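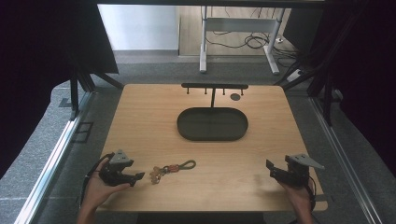
September 6, 2021
Key cabinet and lock wear, Vundness workshop

Purpose of entry: record what was measured on the store-room and outbuilding cylinders before ordering replacements, and set down the key numbering so that Veronica and I stop using two different schemes.

Background. The outer door at Vundness has been stiff since April. Lubricated twice with graphite. Better for a week each time, then back to the same. Aksel's note in the old book blames the door dropping on its hinges. I checked this first. Gap at the head of the door is even, latch meets the strike plate cleanly, and the cylinder is just as stiff with the door open. Hinges ruled out.

Cylinder removed and stripped on the bench. It is a plain 6 pin type, brass plug in a brass body. Findings:

Pins 1 and 2 (nearest the face) worn to a visible flat on one side.
Pins 3 to 5 normal, slight polish.
Pin 6 sound, but its spring was kinked and replaced from the Drornomer assortment.
Plug has a burr at the rear of the keyway. Dressed with a fine needle file, two passes.
Black paste throughout. Somebody has put oil on top of graphite. Please don't.

Cleaned in white spirit, blown out, left on paper overnight. Reassembled dry.

Cycle test. Mounted the cylinder in the vice with soft jaws and turned it by hand with a freshly cut key, checking turning torque at the start and at the end. 1,000 turns planned. Final tally was 1,008, as I lost my place near the end and ran on to the next full row on the tally sheet. Torque at the end was within the scatter of the first readings. No sticking on withdrawal.

Repeated a short run of 30 turns with the old working key. Caught on four of them, always on withdrawal and always with the key lifted slightly. The same key under the loupe shows the first two cuts rounded over at the shoulders. The pins have worn to suit the key, so a new key in the old pins would have been no real cure either. Pins 1 and 2 now replaced.

Conclusion so far: worn key, worn front pins, oil and graphite paste. The door is innocent.

Copying. The old key was itself a copy of a copy. Each generation loses a little at the shoulders and moves the cuts a touch towards the tip if the blank isn't hard against the stop. From now on all copies are cut from the master in the sealed envelope, and the master does not go on anybody's ring. Blanks from Skov seated well in the clamp. The Udier blanks are slightly thick at the bow and rock when tightened; remaining stock to be used for practice only.

Numbering, agreed with Veronica Tudose:

V1 outer door
V2 store room
V3 outbuilding
V4 solvent cupboard
V5 meter box

Suffix A is the master, B onwards are working copies. Stamp the bow before cutting, on the flat side, 2 mm punches. Stamping afterwards bent one blade enough to matter and it had to be scrapped.

Old keys go in the scrap tin once the new one has been tried in its own lock by the person who will carry it. V3 is still to do. The outbuilding cylinder is a different make and I have no pins that short.

Open points

1. Order short pins for V3, or change the whole cylinder. Price both.
2. V4 turns freely but the cam screw is loose. Thread lock, small amount, keep it off the plug.
3. Aksel Arnardóttir still has a V2 from before the renumbering. Swap it when she is next in.
4. Graphite only, and not more than one puff. Label to go inside the cabinet door.
5. Recheck torque on V1 in April and enter it on the same sheet.

Added later: V4 cam screw done. Left to cure with the cupboard open and the contents moved to the lower shelf of the store room. Put them back before locking up.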